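Trois jours à Randow, hors saison. Je note ici ce qui peut servir à ceux qui préparent le trajet. 1/9

On arrive par le car depuis Sarar. 107 km, un seul arrêt, à mi-chemin, avec des toilettes et un distributeur de café. Le billet s'achète auprès du chauffeur, en espèces. Il n'avait pas la monnaie sur 50. 2/9

La région est une plaine lacustre, très plate, très peu habitée en janvier. Les villages suivent l'ancienne digue. Beaucoup de maisons en brique, volets fermés, quelques cheminées qui fument. 3/9

La vieille ville de Randow se visite en une matinée. Les remparts ont été démontés au XIXe siècle pour construire la gare, il reste la porte nord et un morceau de mur derrière l'école. Le musée du sel ouvre à 10 h, fermé entre midi et 14 h. 4/9

Pour manger : deux adresses ouvertes en cette saison. J'ai pris la soupe de poisson fumé les deux soirs. Le pain est compté à part. 5/9

Le sentier du lac Tundia part derrière l'église. Balisage jaune, correct jusqu'à la passerelle, puis effacé sur toute la partie boisée. Prenez une trace GPS avant de partir - il n'y a pas de réseau après la deuxième ferme. 6/9

J'ai logé à la pension Mishra, près de l'embarcadère. Chambre simple, chauffage qui marche, petit déjeuner à partir de 7 h 30. Le parquet grince. Demandez côté cour, la route passe juste sous les fenêtres de la façade. 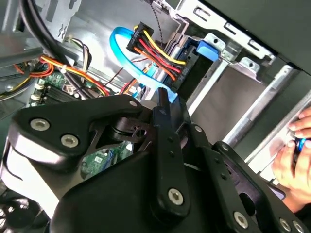
Le bac, lui, ne circule pas avant avril. Le site de l'office de tourisme affiche encore les horaires d'été, ne vous y fiez pas. Pour l'autre rive il faut faire le tour par la route, 30 km, et le taxi se réserve la veille. 7/9

Côté oiseaux, l'observatoire est en accès libre. Plus de 200 espèces recensées d'après le panneau. J'ai vu surtout des foulques et un héron. Le vent est fort sur la plateforme, gants utiles. 8/9

Retour à Sarar par le car de 16 h 10. Je mettrai le tracé du sentier demain, il faut que je corrige la partie en forêt. 9/9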